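April, Cindmont, back lab

Hard water series, carried on from the last page.

Started at 8.40. Boiler room already warm, so let the tap run until the thermometer settled before filling anything. Water is the Nilham supply again. Gilmar's strip reading agrees with the titration for once, so I have gone with the titration figure and stuck the strip in the back of the book.

Softener bypass still weeps at the lower union. Wiped it and put the tray back. Aparecida Bragança has the fibre washers on order. Until they come please don't touch the brass nut, it is half rounded off already and dates from when the pipework went in (1940 stamped on the stop valve, and I would believe it of the rest).

Kettle elements first. Weighed the set of coupons before and after the overnight soak in citric. Total loss 162 mg, nearly all of it off the two that sat nearest the inlet. The far ones had hardly any scale to lose. Same pattern as the last run, so it is flow past the coupon that matters and I should stop blaming the position of the heater. Will swap the two ends over next time to be certain.

The Orkton machine threw its fill fault twice. Second time I took the inlet filter out and found it furred up solid. Soaked it in vinegar over tea break, rinsed, refitted, no fault after that. Add filter to the weekly list.

Clear ware. Marking for spots and film under the lamp, against the black card, same as for the tumblers. Threads hold more film than plain walls on everything we have tried so far, and the marking sheet has no box for them. Gilmar Vieira suggests a separate score for neck and body. Agreed, from the next sheet onwards. 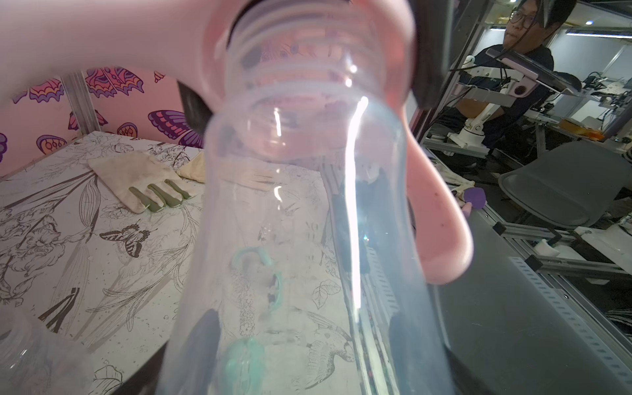 Clear plastic bottle, neck end. No teat or cap on.

One thing to watch when scoring: a lamp reflection down a curved wall looks very like a run mark. Turn the piece a quarter and look again. If it stays put relative to the lamp it is only the lamp. I marked two tumblers down yesterday for this and have now corrected them in pencil.

Rinse aid. Went through the three dose settings on the short programme. Lowest leaves spots on glass, highest leaves a faint blue cast on anything plastic, and the middle one is tolerable on both -- not a surprise, but now written down. Salt hopper took

800 g to the brim from empty. The scoop is inaccurate, use the balance.
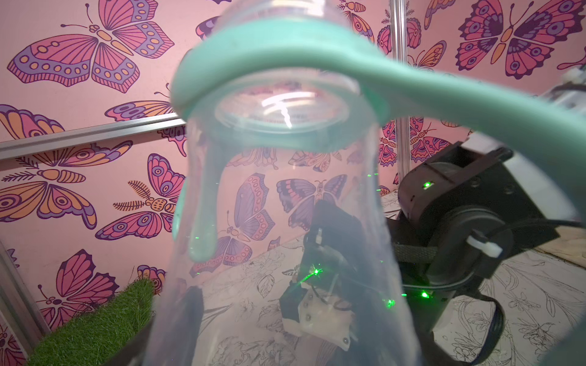
Drying is the part I trust least. The plastic pieces come out with drops on them when the glass is bone dry, and if they stand, each drop leaves its own ring. Tried opening the door for up to 30 minutes at the end of the cycle. Fewer rings on the top rack, no change lower down. A cloth fixes it but then we are scoring the cloth.

Miranda (the old bath, not the new one) is reading low again by the wall thermometer. Have put a note on the lid. Recalibrate before anyone uses it for the soak tests.

To do:
Swap coupon ends and rerun
New marking sheet with neck and body scores
More citric, down to the last tub
Ask Aparecida about the washers

Drained down and off at 5.15. Coupons are in the desiccator, left-hand shelf.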